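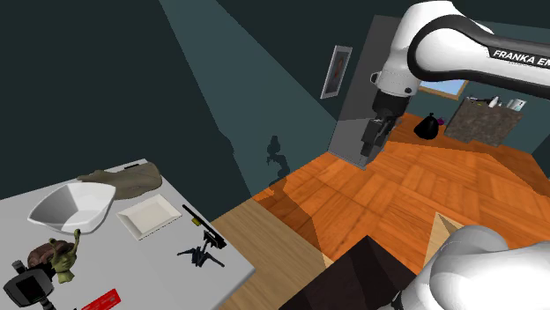

# Our open day: how a robot learns to pick things up

*Bansal Workshop, Kullgate. Nov 3, 2022. For visitors from age 7 and up*

Hello and welcome! Today you will visit the robot room. Before you come in, please read this page, or ask a grown-up to read it with you. It will help you to understand what you see.

## First, the robot practices in a computer

When you learn to ride a bicycle, you fall sometimes. A robot also makes mistakes when it learns. It can push a bowl off the table, or close its fingers too early and catch only air. In a real room this makes a big mess, so we let the robot practice first in a **simulation**.

A simulation is a bit like a video game. The computer draws a room, a table and a robot arm. In our practice room there is an orange wood floor, and even a black trash bag standing far in the back. On the table you find a white bowl, a tray, a small black stand and a figure that looks like a snail. Nothing of this can break - it is only made of numbers.

We call our practice room Bustadico. Last week the arm did 400 tries there in one night, and it was not tired in the morning.

## The parts of the arm

A robot arm is built a little like your own arm. Try this: put your elbow on the table and move your hand.

- **The base** is the thick part at the bottom. It is like your shoulder.
- **The elbow** is a big round joint. It bends, as yours does.
- **The wrist** turns the hand to the correct side.
- **The gripper** is the hand. Ours has only 2 fingers, and it can do a lot with them.

## Why are there so many different things?

A bowl has a rim, so the gripper can hold it there. A tray is low and flat, and this is more difficult. A long thin rod can roll away. Soft things change their shape when you press them! If the robot practices only with bowls, it will know only bowls.

## What happens in the room today

The demonstration takes almost 40 minutes. First we show the simulation on the big screen. After this, the real arm tries the same job on a real table. You may choose which thing it must lift.

Please stay behind the yellow line while the arm moves. There is a red stop button, and our helper has always one hand near to it.

## Words to take home

**Simulation** - a pretend world inside a computer.

**Joint** - a place where an arm can bend or turn.

**Fiverier** - the name of our program that tells the arm where to go. We made up this word, you will not find it in a dictionary.

At home you can play robot with a friend. One of you closes the eyes and the other says "left", "right", "down" and "close" until the hand holds a spoon. Our next open day is in December, and you can tell us then how it went.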